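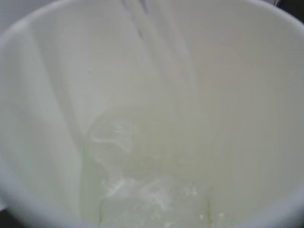
Pouring it off, first lot of the batch.

Lovthorpe Home Dairy Board > Cheese and Yogurt > Is my whey too cloudy?

kolden_hill
Second try at yogurt cheese and I'm still not sure about the whey. It goes into the container pale and milky, then has a faint yellow-green tint once it collects. A bit of froth on top too. I strained 50 ounces of yogurt through one layer of cloth. Is that milkiness curd I'm losing?

brinepot22
Some of it, probably. One layer is thin. Fold the cloth double and let it hang overnight. The tint is normal for whey.

Cledness
I'd leave the cloth alone. A little milky is fine and you lose maybe a spoonful. Doubling it just makes the whole thing take longer. Froth comes from pouring, mine does it every time.

brinepot22
A spoonful every batch adds up. I make this every week and the doubled cloth gives me a firmer cheese.

Cledness
Firmer because you hang it longer. Try one layer for the same number of hours and compare.

vass_kitchen
Did you stir the yogurt before straining? That clouds it more than the cloth does. I chill mine for 5 hours and tip it in without breaking it up.

kolden_hill
I did stir it, quite hard. It had set unevenly. Will try it chilled and unstirred, same cloth, so I only change one thing. Any use for the whey?

vass_kitchen
Bread. Swap it for the water and cut back on the salt a little. It also freezes well.

brinepot22
I still say double the cloth - but yes, bread. Pour it slowly if the foam bothers you.

Comments (3)

oatmill: Mine looks the same from store yogurt. Always used it in pancakes with no trouble.

pail_and_spoon: Agree with vass about the stirring. I quit doing that and the whey cleared up a lot. Still a little cloudy for the first 30 minutes.

tansy_r: Does this work with goat milk yogurt? Mine is too runny to hang.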